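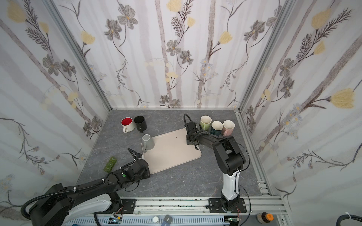 Troretti had sent the brochure in September, and by the time the grippers came I knew it well enough to dislike it. "Handles any household object." I have a household. I know what's in it.

The job was to say which pair of fingers we should buy, the Vedel or the Czarnecka, and to say it before the money went back upstairs. The difference in price was 3000, which was also, oddly, the number of lifts each pair was meant to survive. I had written to ask what happened on lift 3001. A very polite reply said they would look into it.

So we gave them mugs. Mugs are cruel. A cube will let you take hold of it anywhere, and every firm that ever wanted my signature has shown me cubes. A mug has one handle, and it points wherever the last person left it.

"You've set it up to fail," said the man from Troretti. He had a good coat and he kept it on.

"I've set it up like a kitchen."

"The wallpaper?"

"My mother's kitchen," I said, and he wrote that down. 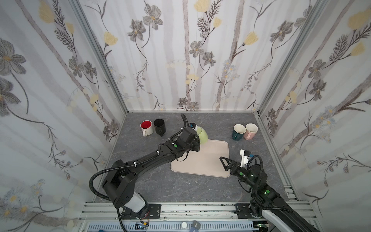 The left arm with the green mug, at the top edge of the tray.

He nodded at the green mug as if he had lifted it himself. I asked him to wait until it was let go of. Holding was never the part I worried about. My nephew can hold a mug. It's the putting down that costs you crockery.

"The controller takes care of that," he said. The controller was a Huvard, and it had a log, and I had read the log. Grip found. Grip found. Grip found. It wrote the same two words for a clean lift as it did for a mug rolling across the table, and on both occasions it sounded pleased.

"Let me see what it sees," I said.

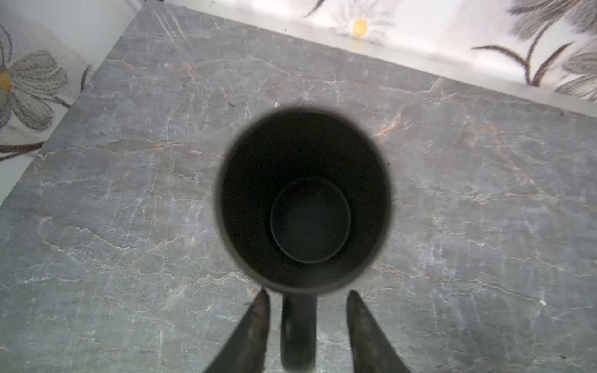 He turned the screen towards me. I looked for a while. From up there a mug is a hole with a stick on it, and I felt a little sorry for the thing, being asked to make a living from that.

"It knows where the handle is," he said.

"Does it know it's a handle?"

He looked at his shoes. I had 2065 lines of log on my side of the desk and 18 of them, by my pencil, were plain wrong. He said 18 was very good. I said it depended whose mugs they were.
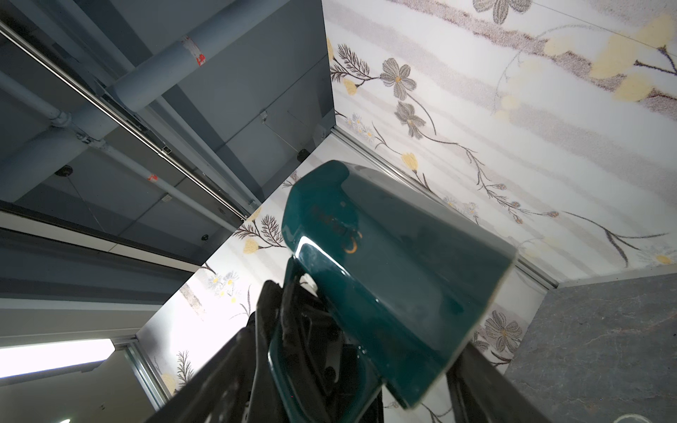 We carried on until four o'clock. The coat came off in the end, and he made tea for both of us, badly, in a paper cup each. He asked what I would put in the report.

"That they close," I said. "That they open."

"And which pair?"

I told him I wanted another week, and all the cups in the building. He reached for his diary and asked how many that was.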